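搜索　请输入关键词　全部栏目

招募：Starka 桌面机械臂故障复测参与者

2022年9月18日　文：Aishwarya Poduval

Starka 项目组现招募九名参与者，到 Dudberg 的 Stollov 实验室参加桌面机械臂的故障复测。每人来一次，上机时间30分钟，加上前后的说明和填表，请预留半天。参与者不需要会编程，也不需要用过机械臂。下面先讲出过什么事，再讲来了以后做什么，最后是报名办法。请读完再报名，尤其是第二节和第五节。

一、我们在做什么

Starka 是一项耐久测试。一台小型桌面机械臂反复做同一个动作：从台面上夹起一个绿色的小方块，移到纸箱上方，松开夹爪，让方块落进箱子。操作员把方块取出来放回台面，再开始下一次。计划一共做2,000次，目的是看舵机、接插件和结构件在长时间重复动作下哪里先出问题。

选这么简单的任务，是为了让每一次的负载尽量接近。方块很轻，路径固定，夹爪开合的角度也固定。这样一来，某个关节的电流或者到位时间有了变化，就比较容易看出来。测试由 Gumaro Villaseñor 负责机械和走线，Lavanya Namboodiri 负责控制程序和日志，我负责现场操作规程和参与者的安排。

机械臂的结构件和舵机都是常见的桌面级规格，力气不大。项目开始的时候，我们按“力气不大”来定安全要求，现在看，这个起点定得太松。当时的规程只要求操作员戴护目镜，程序运行时手不要伸进工作区，对程序停下以后怎么办写得很少，只有一句“确认停止后取出方块”。怎么算确认停止，谁来确认，没有写。 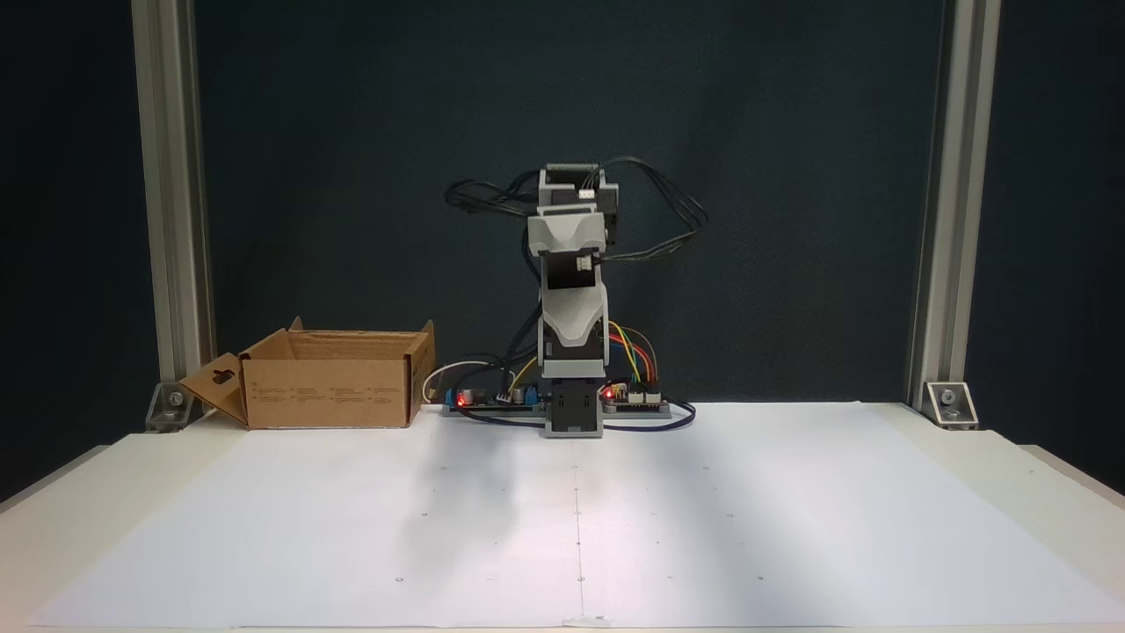
每一次动作开始和结束时，机械臂都要回到竖直折叠的姿态，我们叫它“归位”。归位本身是一个运动，从任何位置都可能触发，速度比夹取时快。操作员在训练时看到的归位，多半是从箱子上方平稳收回来的那一种，所以大家习惯把它当作一个收尾动作，没有把它当作危险动作。这次出的事就出在归位上。

二、出了什么事

测试进行到第1,417次时，机械臂夹着方块移到纸箱附近，肘部舵机失去响应，前臂下坠，夹爪碰到箱口后停住。方块仍然夹在夹爪里。控制程序报了通信超时，画面上的进度停住不动。

当班的操作员等了一会儿，看机械臂没有动作，控制板上的红灯亮着，判断设备已经停机，就伸手去取夹爪里的方块，打算把这一次作废，重新开始。手指刚碰到方块，肘部舵机的通信恢复了。程序检测到全部舵机在线，按原来的设定自动上力，并执行归位。前臂向上抬起，操作员的食指被夹在夹爪外侧和腕部支架之间。

操作员用另一只手拔掉了电源插头，机械臂失力，手指抽了出来。伤情是皮肤擦破和一处淤青，当天处理后没有再就医，目前已经恢复正常工作。操作员同意我们公开事情经过，姓名不公开。请报名的人不要在面谈时打听这位同事是谁。

事后我们把测试停了。剩下的次数没有接着做，在复测结束之前也不会接着做。

三、查到了什么

机械方面，Gumaro 把整条臂拆开检查了一遍。肘部舵机本体没有损坏，齿轮没有崩齿，单独上电可以正常转到各个角度。问题在接插件：把插头往特定方向轻轻拉，通信就断，松手又恢复。插头没有从座子里脱出来，从外面看不出异样。我们检查时如果不去拉那根线，十有八九会把它判为合格。

那根线为什么会受力，现在有两种解释。一种是机械臂伸向箱子一侧时，线的活动余量不够，每次动作都把插头往外带一点，次数多了，端子就松了。另一种是线的余量太大，线环在某个姿态下挂到了支架，偶尔受一次比较大的力。两种解释要求的改法正好相反，一个要放长，一个要收短。Gumaro 倾向于第二种，Lavanya 倾向于第一种，日志里能找到的证据两边都用得上。复测的一个任务就是把它分清楚。
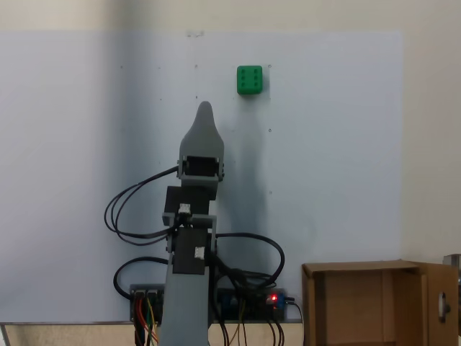
夹爪朝上时的机械臂，黑色线缆从两侧绕出。

程序方面，原因是清楚的。原来的程序把“舵机掉线后恢复”和“第一次开机”当作同一种情况处理：只要全部舵机在线，就上力，就归位。写这段程序的时候，设想的是有人碰掉了插头，重新插好，希望设备自己接着跑，少一步操作。Lavanya 在内部说明里写得很直接，这段逻辑从第一天起就在，1,416次没有出事是碰巧没有遇到掉线，和它安不安全没有关系。

人的方面，我们一开始把原因记为“操作员未按规程确认停机”。后来把这一条划掉了。规程没有写怎样确认，要求别人遵守一条没有写出来的规则，说不过去。我们和当班操作员以及另外几位做过这项测试的人分别谈过，问的是同一个问题：你怎么知道机械臂停了？回答里出现得最多的是“它不动了”和“红灯亮了”。

控制板上的红灯是电源指示灯，通电就亮，跟机械臂停没停没有关系。板子买来就是这样，我们没有改过，也没有贴过说明。熟悉电路的人看一眼就知道，不会把它当成停机灯。可是操作员不一定熟悉电路，而红色在别的设备上常常表示停止。这一点我们内部讨论的时候争得比较久，有同事认为培训时讲一句就够了。Dinesh Warrier 不同意，他的看法是，出事的时候人不会去回忆培训时听过的那一句话。

我们都太熟悉这台设备，自己测自己得不出可靠的答案，所以需要招外面的人。

四、改了什么，还没改什么

已经改的有下面这些：

掉线后恢复时，程序不再自动上力。任何一个舵机掉线，程序立即让全部舵机失力，并锁定在故障状态，必须由现场人员在电脑上和实体按钮上分别确认，才能解除。

归位速度降低。归位之前先发出提示音，提示音响完才运动。

增加一个急停按钮，直接切断舵机供电，不经过控制程序。复测时急停按钮由项目组的监护人拿着，参与者面前另有一个，两个按钮效果一样。

取方块改用一把长柄塑料夹。手不进工作区，故障状态下也不进。

肘部的接插件换成带锁扣的型号，换下来的旧件编号封存，Milošević 那边还要做端子的截面检查。Milošević 是负责本次事件外部复核的公司，他们的人可能会在复测现场旁听，但不会向参与者提问。

还没有改的有两件事。一是走线。我们打算先按两种长度各做一组复测，看哪一种条件下插头受力更大，再决定最终的走线方式。二是控制板的指示灯。遮掉、换色、加标签、另装一个独立的状态灯，这四种办法都有人提，我们还没有选，要看参与者的结果。

有一点需要说明：舵机全部失力以后，机械臂会因为自重下落。它不重，但是会落。这是我们在“失力”和“保持”之间权衡以后作的选择，保持姿态需要舵机继续通电，通电就存在误动作的可能。复测时台面上划定了下落区，在任何情况下都不要把手放到下落区里。
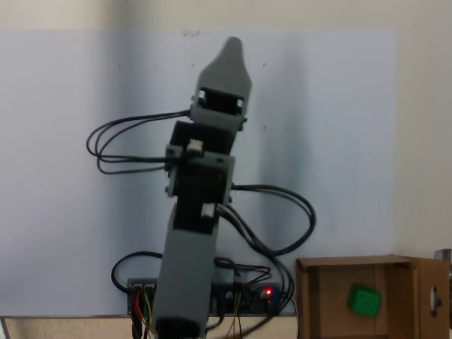 五、参与者要做什么

全部任务分三段，中间可以休息，时间不算在上机的30分钟里。

第一段是看。您坐在防护板后面，看机械臂连续做夹取和放置。监护人会在您不知道的时刻让机械臂停下来，停下来的方式有正常暂停、通信中断、急停和程序等待几种。每停一次，您回答两个问题：现在能不能伸手进去？您是根据什么判断的？回答没有对错，不计分。请照您当时的想法说，不要猜我们想听什么。

第二段是操作。您用长柄塑料夹从纸箱里取出方块，放回台面上标好的位置，然后按开始键。这一段是上机时间的主要部分。其间会有事先设定好的故障，监护人知道什么时候发生，您不知道。发生故障以后，请按您认为合适的办法处理。感到不放心，就按急停，按多少次都可以，按急停不会弄坏设备，也不会使您的数据作废。

第三段是谈话。我们会放一段您操作时的录像，请您边看边说当时在想什么。谈话由我来做，录音，文字整理后发给您核对。您要求删掉的段落，我们删掉，不问理由。

有几件事您不用做：不用修机器，不用插拔任何线，不用拆装零件，不用写报告。如果现场有线头脱落，也请不要顺手插回去，告诉监护人就可以。上次试运行时有一位来帮忙的同事看到线挂住了，伸手拨了一下，整组数据只能重做，而且他的手进了下落区。
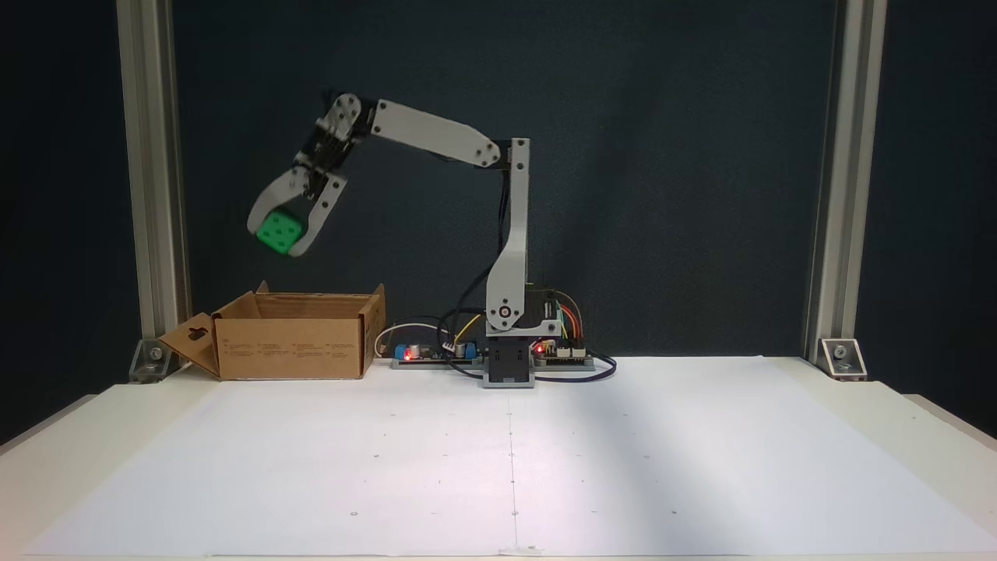 机械臂夹持绿色骰子移至敞口纸箱一侧。

六、现场的安全安排

每场复测只有一位参与者，有两位项目组人员在场。一位是监护人，手不离急停按钮，不做别的事；另一位负责电脑。监护人由 Gumaro 或 Dinesh 担任，没有监护人在场时不开机。

开机前要做一次检查，检查单贴在门口，参与者可以自己看，也可以要求我们当着您的面再做一遍。检查内容包括：急停按钮能否切断供电；掉线后是否锁定；防护板是否固定；接插件锁扣是否到位；台面上有没有无关物品。任何一项不通过，当场取消，津贴照发，另约时间或者不再约，由您决定。

请穿袖口收紧的衣服，长发扎起来，取下戒指、手表和手链。护目镜由我们提供，戴眼镜的人可以用罩在外面的款式，请在报名时注明。不要戴手套，手套容易被夹住，这一点跟很多人的习惯相反。

实验室里有第一次参与者常常会问的几种声音。舵机在保持姿态时会有细小的蜂鸣，属于正常现象。归位提示音是短促的连续音。急停按下以后没有提示音，只能听到机械臂落下的声音，会比较突然。我们会在开始之前让您先听一遍。

如果您在过程中受伤，无论轻重，都请马上说。实验室备有急救用品，离得最近的诊所步行可到，我们会有人陪同。医疗费用由 Dudberg 承担，参与同意书里有相应条款。上一次出事以后，当班操作员先把台面收拾好才来报告，我们不希望再有这种情况。

七、谁可以报名

年满十八周岁，能看懂中文书面说明，能用至少一只手稳定地使用长柄夹，坐着完成全部任务没有困难。左手习惯的人我们特别欢迎，现在的按钮位置是按右手摆的，想知道这样有没有问题。

我们希望这批参与者的背景拉开一些。做过工厂操作工、仓库分拣、厨房或者实验员工作的人，对“机器停了没有”会有自己的一套判断办法，这对我们很有用。完全没有接触过机械设备的人也有用。工程或自动化专业的学生可以报名，但名额有限，我们不希望他们占到多数。

下列情况请不要报名：做过 Starka 测试的操作员；Dudberg 和 Milošević 的员工及其家属；看过本次事件内部报告的人。手部近期受过伤或者做过手术的人，请等恢复以后再参加以后的场次。体内有植入式电子设备的人请先写信给我们，由我们把设备的资料发给您，您与医生商量后再定。

辨色有困难的人可以报名，也请注明。指示灯的颜色是这次要研究的问题之一，您的判断我们需要单独分析。

八、津贴与费用

津贴按场发放，金额和领取方式写在确认邮件里，中途退出也按整场发放。外地来的人报销往返车票，不含住宿。请保留票据原件。我们不提供餐食，休息室有热水和微波炉。

来之前如果要取消，提前告诉我们就行，不需要说明原因。没有联系也没有来的，名额会转给候补的人。

九、资料怎么处理

录像只拍台面和手，不拍脸。录音只用于整理文字。舵机的位置、电流、温度以及按钮的按下时间会同步记录下来，和您的编号对应，不和姓名对应。姓名与编号的对照表由我一个人保管，津贴发完以后销毁。

复测结果会写成一份公开的技术说明，内容包括故障的复现条件、走线方式的比较、各种停机状态下的判断结果，以及修改后的规程全文。参与者会先于公开收到一份。如果结果显示我们现在的改法仍然不够，也会照样写进去。Milošević 的复核意见附在后面，我们不作删改。

发表以后，您仍然可以要求撤回自己那一部分原始记录。已经汇总的数字没有办法单独抽出来，这一点请您在签字之前考虑好。

十、几个已经有人问过的问题

有人问，机械臂会不会故意做出危险动作来试探反应。不会。事先设定的故障只有停顿、掉线和超时，没有突然加速，也没有向人的方向运动。防护板在您和工作区之间，任何时候都不拆。

有人问，会不会重现上次夹手的情形。机械部分会重现，用的是一根硅胶假手指，放在夹爪旁边，由项目组人员在参与者不在场的时候做。参与者不接触这一部分。

有人问，方块掉在箱子外面怎么办。掉在台面上的，机械臂停下并且监护人说“可以”以后，用长柄夹取。掉到地上的不用管，我们有备用的方块。请不要弯腰去捡，弯腰时头部会靠近台面边缘。

有人问，能不能带朋友一起来看。控制室外面有椅子，朋友可以在那里等，不能进测试间。孩子不能带进来。

有人问，能不能自己拍照。测试间里不能拍，做完以后可以请我们发几张设备的照片给您。

还有人来信说，这么小的机械臂，这么兴师动众，是不是过了。我们内部也有过这种意见。夹到手指的那一次，力的大小足以擦破皮，换一个角度夹到指甲或者指关节，结果会差很多。再说，同样的控制程序框架，Dudberg 另外一个组准备用到更大的设备上去，在小臂上查清楚，代价低得多。那个组目前也已经把自动上力的功能关掉，等我们的结果。

十一、报名办法

请写信至实验室参与者信箱，标题注明“Starka 复测报名”。正文写清以下内容：

称呼和联系方式；惯用手；是否戴眼镜；是否辨色困难；做过什么工作或学什么专业，一两句话即可；九月里哪些日期可以来，上午还是下午。

请不要附简历，也不要附身份证件的照片。证件在现场核对年龄时看一下就还给您，不复印。

收到报名后，我们会给每一位回信。初步合适的，由 Dinesh 打电话确认，通话内容是核对上面几项，并且再讲一遍出过的事故和现在的安排。同意书随后寄给您，请带回家慢慢看，不必当场签。看完以后决定不来，完全没有问题。

名额招满以后，后来报名的人列入候补。走线的两组复测如果结果接近、分不出差别，会再加做一组，那时先从候补里找人。

对设备和测试方法有技术问题的，请写给 Gumaro Villaseñor；对控制程序的改动有疑问，想看改动前后对照的，请写给 Lavanya Namboodiri，她可以把有关的部分发给您。如果您用过类似的桌面机械臂，遇到过掉线后自动归位的情况，即使不打算来参加，也请告诉我们设备当时的姿态、线是怎么走的、程序是怎样处理恢复的。这类情况我们在公开的资料里找到的很少，目前收到的几封来信都有帮助，其中一封来自 Tyson Charbonneau，他描述的掉线姿态和我们这次很接近，也是前臂伸出、靠近容器边缘的时候。

实验室入口在 Stollov 楼的侧门，正门的门禁不对外开放。到了请按“参与者”那个门铃，旁边没有字的那个是送货用的，按了没有人应。

联系：Stollov 实验室参与者信箱　|　© 2022 Dudberg　版权所有　|　返回顶部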